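Top-loader care: drum, filter and load

Run an empty maintenance cycle at 30 degrees? No. Use the hottest setting the machine offers, every 30 washes.

Descale in hard water areas. Weigh out citric acid on a kitchen scale and check the manual for the maximum dose. Never mix it with bleach.

Empty the lint filter weekly. Unclip it, turn it inside out and rinse under the tap. A torn mesh needs replacing.

Sort reds from whites before loading. Heavy items go in first, spread evenly round the drum.
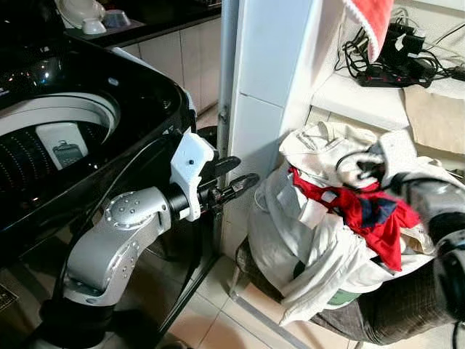
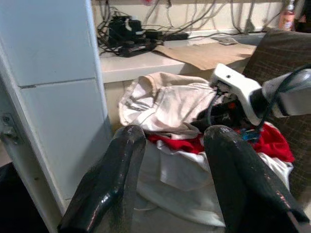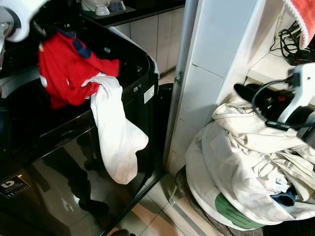 Inlet hoses

Shut both valves and check the washers each November. Hand-tighten, then a quarter turn with pliers. Replace any hose that shows bulging or rust at the collar.

Murray Dunstan, Stirndale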